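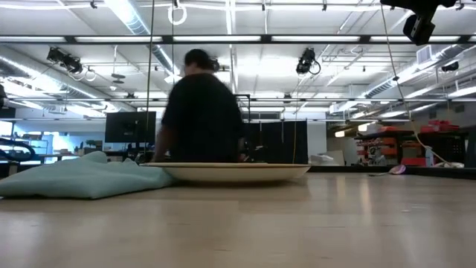
The Calldale office wrote back after my last update to ask whether we really needed so many goes at the same job, and whether a few hundred good ones wouldn't do. Fair question! I gave a rather short answer at the time, so I'll have a better go at it now.

We've got 1655 examples in the bank for the Zillville project, and 791 of those are cloth and plate work. I know that sounds like a lot of one thing. The trouble is that cloth never lands the same way twice, and when I trained on a smaller set in June the model only coped with folds it had already met (it was pretty hopeless with anything bunched up). So we leave the cloth in a heap, move the plate a bit, change who's on shift, and go again. It's slow and a bit dull, but the newer runs are a lot more varied and I'm really pleased with them.

Things that went less well: I had to throw out 14 recordings where the labels didn't match the task, all from the same morning, all my fault for editing the task sheet halfway through. I've locked the sheet now. Jerkel, our labelling tool, also got very slow once the folders filled up, so we've split them by task and it's behaving again.

Money is on track. The one thing I'd like to shift is the leftover travel budget, which I'd rather spend on extra labelling hours, if you're happy with that. I'll need a yes or no before the end of September to book people in.

Next up is bowls, then cutlery, with 4 new cloths in different colours and weights added to the mix. I'll send the training results with the next report.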